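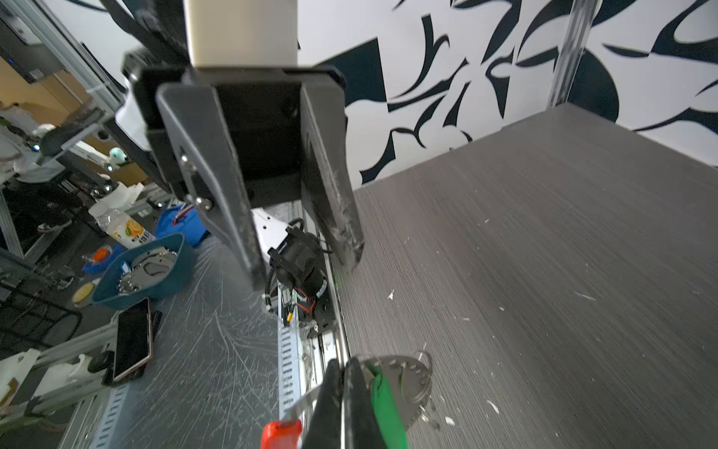

Looking after drawer slides and sliding rails

Search tips Go

Most drawers that stick are dirty, and most can be put right in an evening. Pull the drawer all the way out and take everything out of it first. Wipe the slides with a dry cloth, then with a cloth dampened with rubbing alcohol. Old grease comes off brown or black, so use rags you can throw away.

Check the screws next. A slide with one loose screw will bind at the same spot every time. If the screw turns but never tightens, the hole is stripped. Take the screw out, push in two or three wooden toothpicks with a little wood glue, snap them off flush and drive the screw back in the next day.

For metal slides with ball bearings, use a dry silicone or PTFE spray and wipe off the extra. Cooking oil is a bad choice – it turns gummy in a few months. For wooden runners, rub a plain white candle along both surfaces.

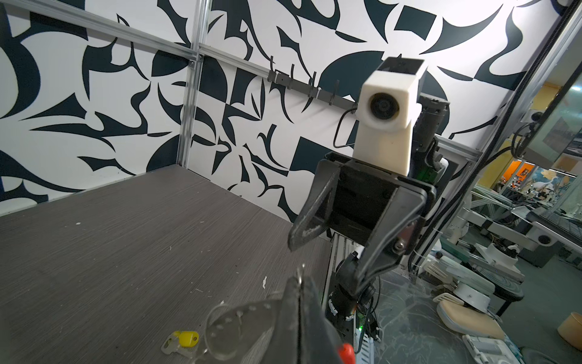 Cleaning a wood-grain tabletop

Crumbs and grit do more harm than spills. Brush or vacuum first, then wipe with warm water and a drop of dish soap. Wring the cloth out well, go with the grain and dry the top with a second cloth.

For a greasy film, mix one part white vinegar with three parts water and try it on the underside before you use it on top. Keep vinegar off waxed or oiled wood. Crayon comes off most sealed tops with a little baking soda on a damp fingertip. Go lightly, as it will dull a glossy finish.

Heat marks are harder. On a varnished table, lay a cotton cloth over the white ring and pass a warm iron over it for a few seconds, no steam. Lift and look. Stop after 3 tries, or you may damage the finish. 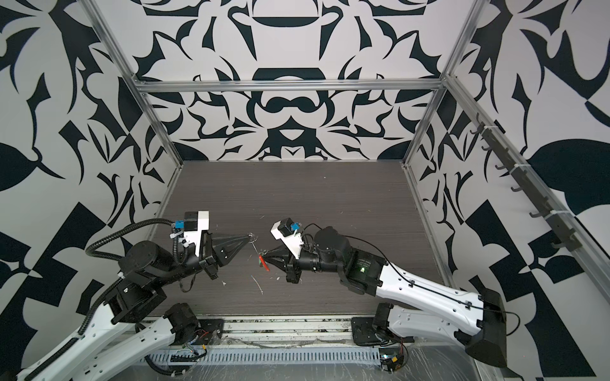 How far apart should I space hooks for coats and aprons?

Leave six inches between hooks for aprons and towels, and eight or more for winter coats. Screw the rack into studs if you can. On plain drywall, use anchors rated for well over the weight you plan to hang.

We use cookies to remember your settings. Accept – Manage

Contact: Olanrewaju Balogun | © Mavomeck Home Tips | Back to top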